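# The small happiness of a sink with nothing in it

I have washed up in eleven kitchens in my adult life, and I could draw you the sink in every one of them. The ovens I've mostly forgotten. There was one in Nerkwood with a door you had to hold shut with your hip, but that's about it. Sinks, though! I remember the shallow one that soaked my jumper, and the enamel one with the chip shaped like Ireland, and the double one I shared with Fanni Simon for two years, where each of us had a side and neither of us ever crossed over.

So when my editor asked for something on kitchens, I went straight to the washing-up. I wanted to know how other people do it, and above all what they do with the ten minutes after, when everything is clean and there isn't anywhere to put it.

My first call was to Máté Csonka, who runs the kitchen at Dabbas, a noodle place with room for 50 people if they're friendly. He gets through an alarming number of bowls on a busy night and still goes home and washes his own by hand. He says he finds it restful. I said I found that hard to believe, and he told me I was using the wrong sponge (I was, as it happens – I've since bought the flat yellow kind and he was right).

His big thing is order. Glasses, then chopsticks and cutlery, then bowls, then plates, and anything oily waits its turn. Most of us do it by whatever is nearest, and then wonder why the glasses come out with a film on them. He is also firm about chopsticks. Never leave them lying in the bottom of the basin under a heap of crockery, never let them soak, and always wash them as a pair, rolled between your palms with a bit of soap.
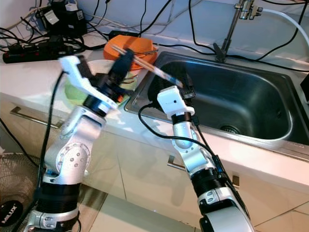
My own weak spot is bowls. I buy them the way other people buy candles, one at a time and always in a colour that goes with nothing I already have, and they never stack. Irén Barta, who makes pottery in a shed behind her house and sells it under the name Flollent, thinks a mixed lot of bowls is far nicer to live with than a matching set, and I'm coming round to her way of thinking. A light green one beside an orange one, with a plain white plate for company and a pair of wooden chopsticks, looks like somebody's supper to me. A matching set looks like a shop. Irén also says you should own two fewer bowls than you think you need, which is rich coming from a woman with 196 of them on her shelves (she keeps a list).

Then there's the question of the worktop. I like a deep square basin because it hides a multitude of sins, but it does eat up the counter, and what's left has to hold the kettle, the toaster, the phone charger and the drying crockery too. In my flat the bowls lose. They end up balanced on the bread bin.

Maiara Barbosa, my neighbour upstairs, solved this by getting rid of her drying rack altogether. She lays out a folded tea towel, lines up what she's washed, dries it with a second towel and puts it straight in the cupboard. The whole business takes her as long as one song. I tried it for most of April and I have to report that it works, as long as you own up to 2 dozen clean tea towels or do laundry a lot more often than I do.

Ayman Awwad, who fits kitchens for Peron, had the most useful thing to say, and it was about cupboards. Put the bowls you use every day in the one nearest the sink, he told me, even if it's the awkward one, and send the serving dishes to the far end of the room. I had mine exactly the wrong way round. I'd been carrying wet bowls across the kitchen every evening for three years, dripping on the cat.

I moved them that same night. It took an hour, mainly because I kept stopping to look at things I'd forgotten I had, and I found a blue soup bowl of Fanni's that must have crossed the border after all. I've rung her about it. She says I can keep it if I promise to use it, so it's had porridge in it every morning since.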